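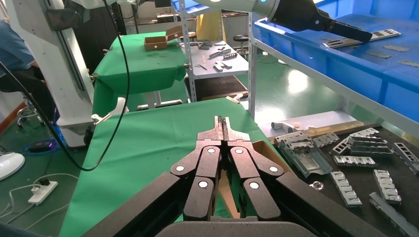
A reader who has run the previous version asked whether Sonell 7 still loses its place when a thin part slips between the fingertips, and added that on their bench it meant re-teaching the pick from scratch, every time.

It does not. Sonell 7 stores the approach and the close as separate steps, so a slipped part sends the arm back to the approach point and leaves the taught pose alone. The fix alone justifies the update for existing users. New buyers have more to weigh.

What it is

Sonell is a teach-and-repeat package from Bouzid for two-arm bench cells with multi-jointed grippers. It covers pose teaching, grip force limits, and arm-to-arm interlocks. Arms, grippers and fixtures are bought separately. The license is $2000 per cell, with updates for 60 months.

Test task

Pick flat strips from a ribbed plastic tray and place them in a shallow cardboard box at a fixed station. The station is marked on the mat with a small yellow square. The strips have rough edges and vary in outline, so the gripper cannot rely on a clean reference edge.

Teaching

The full routine took 49 minutes to teach, including one restart after I set the interlock zone too wide and both arms refused to enter it. The error text gave a zone number and no dimensions. The manual has the dimensions in an appendix.

Force limits are set per finger pair — a real improvement over the single value in version 6. Low settings held thin strips without visible bending. Tray walls need their own keep-out volume, which the software does not propose. Enter it by hand before the first low-speed run.

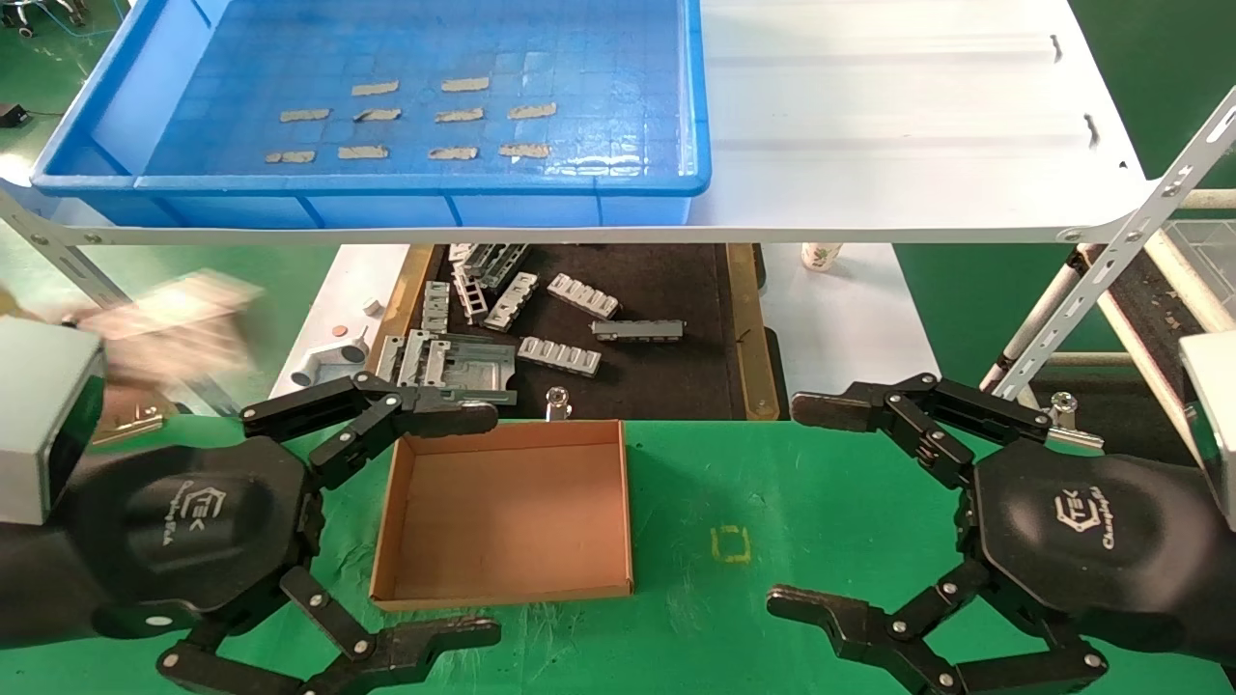 Shortcomings

Tray grids must be regular. Rows with different part counts have to be entered as separate grids, and the editor does not allow copying between them.

Logs export to one file per arm, with clocks that drift slightly apart. Zistside, the free log viewer, will merge them, but the offset is still typed in manually.

Verdict

Recommended for cells that handle small irregular parts and change tasks often. For a single fixed task, version 6 is adequate and cheaper. Support is by email from the Grukville office; both of my tickets were answered the next day, one of them correctly.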